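Soft padded fingers or stiff ones for laundry? (hand-held gripper, fisheye camera)

Posted in Grippers & End Effectors
August 9, 2021

Ankica Popescu

I have reached the stage of adult life where I own two sets of robot fingers and no strong opinion about lamps.

Background, as short as I can make it. I'm collecting hand-held demonstrations of cloth handling: pick up a shirt, spread it out, fold it, put it down, regret it. The gripper is a Grirnarlow hand-held body with a trigger, a wide fisheye camera on top, and fingers that swap out with four screws and one swear word. Eventually the recordings get used to train a policy for a real arm, but right now the arm is me.

The two sets of fingers are these. Set A is curved, black, padded at the tip, and fairly wide. Set B is the stiff straight kind from Wururton with a thin rubber face and a narrow tip. Both fit the same pivots, and both are sold as "suitable for textiles," which is a thing you can say about nearly any object.

With set A, a folded edge is easy. If there's a bit of hem standing up I close on it and it stays put. A single flat layer lying on a sheet is another story. The padding presses the shirt down, the shirt presses the sheet down, the mattress gives way politely, and I come up with a pinch of shirt, a pinch of sheet, or my dignity in shreds.

With set B, I can get the single layer much more often. But it lets go when I pull sideways, and in the camera view it nearly vanishes. I've been through a batch of recordings where even I can't tell if the fingers are closed, and I was holding them.
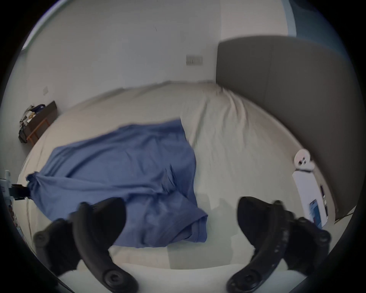
I've also been going back and forth on the surface. I started on a table, where everything worked better, and moved to the bed because beds are where laundry lives in the wild. A mattress is springy, the fitted sheet has its own wrinkles, and the contact height changes depending on how hard I lean. I could go back to the table, but then I'd be training something to fold shirts in a showroom.

Numbers, for those who like them. I've recorded 1203 grasps so far across both sets. I wish I could say I split them evenly. I did not, because swapping fingers is boring and I am weak. The set A recordings also skew toward the early days, when I was worse at this.

What I want to know:

Is there a sensible way to compare the two without redoing everything?

Does the size of the fingers in a fisheye view matter as much as I think it does? The padded ones take up a lot of the bottom of the picture and cover part of the shirt at the exact moment I care about it.

Should I be pinning one side of the cloth? I keep reading that it makes the data cleaner, and I keep suspecting it makes the data dishonest.

I have no budget for a third set of fingers. I do have a budget for tape.

oldmill_kinematics
Best reply, chosen by poster

I did this comparison two winters ago with towels and pillowcases, and I lost most of a January to it, so let me save you some of that.

Comparing the sets. Your 1203 are fine as training data and poor as a test. You got better as you went, and you can't subtract that out afterward. Leave them alone and do a small separate test. Take 45 starting states. Drop the shirt from chest height, take a still, give it a number, and try to recreate it from the still for the other set. It won't be identical. Cloth is never identical, and trying to make it so is how people end up owning a steam iron for research purposes. Then alternate sets in blocks, and flip a coin for which set goes first in each block. Yes, you'll have to swap the screws a lot. Put on something to listen to.

Write down how each attempt failed, too. "Missed" is useless later on. I use these:

took the layer underneath as well
closed on nothing
had it, lost it on the lift
had it, lost it on a sideways pull
got it, but dragged the whole garment first

From what you describe, set A will pile up in the first row and set B in the fourth. If so, you have a real result and you can stop arguing with yourself, because those are different problems with different fixes. Sheet grabbing is mostly approach. Come in at a low angle with one finger sliding ahead of the other, and let it push up a little wave of fabric, then close behind the wave. Padded tips are good at this. They have enough drag to make the wave. If you're coming straight down on the cloth, the padding is doing exactly what padding does.

Sideways slipping is mostly surface. Your thin rubber face has picked up lint by now. Wipe it with a damp cloth before you judge it. I had a set I hated for a month that was simply filthy.

Size in the view. It matters, but I'd argue it matters in your favor. Big dark fingers on a pale background are easy for a person to read and, in my experience, easy for the policy too. What they cover at the moment of closing is cloth you've already committed to. The decision was made several moments earlier, when the fingers were open and you could see between them. Look at your recordings from that point and ask whether the edge you were aiming for is visible. If it is, I wouldn't worry. If it isn't, tilt the camera a touch before you blame the fingers.

Your trouble with set B disappearing sounds worse to me. A fisheye makes things small very quickly once they leave the center, and a narrow tip has nothing to spare. This is where your tape budget comes in. A band of bright matte tape behind the tip, same place on both sides, same tape on the real arm later. That last part is important. I forgot it once and my arm behaved like it had misplaced its own hands.

Pinning. There is nothing dishonest about it if the final robot gets a pin too. If you'll have two arms, something holding the far side is a reasonable stand-in for the second one. If you'll have one arm and a bed, every pinned recording teaches it to expect a helper that never shows up. You can mix them, but label them, and don't let all your successes come from the pinned pile. I'd also keep your finger comparison to one condition or the other. Pinned cloth has tension in it, and tension flatters set B something awful.

Keep the bed, by the way. I went with the table and have a very fine robot for folding towels on that table.

threadcount_dan

I've only used the Bimska parallel gripper, on an arm, so take this with salt.

My vote is soft fingers. Stiff ones snagged on a knit sweater of mine and I was in mourning for it. Whatever you do, don't practice on anything you like.

The other thing is grip force. Mine has a setting and I ran it at 110 on the vendor's scale, which has no units because apparently that would be telling. With yours it's your own finger on a trigger, so it drifts when you get tired. I'd keep the sessions short. I suspect half of my "bad gripper" days were bad sandwich days.

Never tried a bed. Sounds annoying.

marrow_and_gears

I disagree a bit with oldmill on the tape. Bright tape works until the light changes, and then it blows out and you've got two glowing blobs. Gray or a dull orange held up better for me. Test it on a sunny day and a gloomy one before you commit.

Agree on everything else, especially failure types. We used a Softić wrist mount with a similar finger pair, and the only useful thing that came out of the first round was the list of how it went wrong. I'd add one more row: "grabbed it fine, couldn't let go." Padded tips with a bit of static and a thin T-shirt will do that. The fingers open and the shirt just comes along for the ride.

Also, fix your camera exposure if you haven't. A pale sheet makes auto exposure do odd things when you swing toward a dark garment, and the brightness jumps right when the fingers close. It's a lovely way to teach a policy that grasping is caused by dimming.

Ankica Popescu, comment on the reply by oldmill_kinematics

Wiped set B. The cloth I wiped it with is now gray, so that's one answer.

I'd been coming straight down the whole time. Tried the low slide with the padded ones for an evening and it does make the little wave, though on the far side of the mattress I can't get my wrist low enough without kneeling on the bed, and then the mattress tilts and the shirt comes to visit me. I'll do the 45 from the near side only and write that down somewhere I'll find it.

Not pinning anything for the comparison. The pinned ones are going in their own folder.

marrow_and_gears, the exposure was on auto. I've locked it. I don't want to talk about how many recordings that affects.

oldmill_kinematics

Keep them. Mine were on auto for 2 months, and the arm still folds towels, provided it's on the table and I don't stand in the light.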